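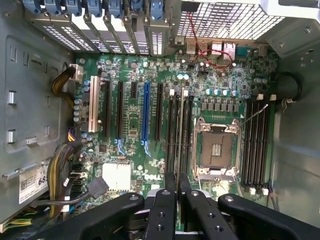
Erzsébet Szekeres asked at our first review why a class project should bother with old workstations at all when the school could send them straight to the recycler. Her question changed the plan. We had meant only to clean the machines and pass them on, and we ended up keeping a record of what could be saved from each one and what it would take to get it running.

Background

The project was called Siment, after the storage room where the towers had been kept. The school had 21 of them on the shelves, most from the old drafting lab. We worked in teams of 3 and each team took one tower at a time. Our team started with a Dell that has two banks of memory slots, four on each side of the processor socket. It was the biggest board any of us had worked on.

Inspection

The processor socket on the Dell was empty and so were all eight memory slots. We looked over the capacitors first, then the expansion slots – one white PCI slot and a mix of black and blue PCIe slots of different lengths. The slot covers are held by blue plastic latches, so no screwdriver is needed to change a card. We wrote the slot layout on the record sheet before touching anything else.

Cleaning

Dust was blown out through the metal grille at the back with the side panel off. We used a soft brush between the memory slots and did not put any liquid on the board. The bare socket pins were the main worry. Parno, the shop that advised us, told us to keep fingers and brushes away from them, and to fit a plastic cover before moving the case.

Parts and cost

Our budget for the whole project was $500. A used processor and matched memory from Costigan came to over $200 for one tower, so we could not fill every empty board. We sorted the towers into complete, worth completing, and parts only. The Dell went into the second group.

Problems

Our first record sheet had no space for missing parts, and we had to redo it in December. Two teams also used different names for the same slots. After that we all copied the names from the service manual.

Remaining work

The finished list goes to Prestilari, the reuse center that will take the complete towers. Memory for the Dell is still on order. Last update to this report: 01/04/2023.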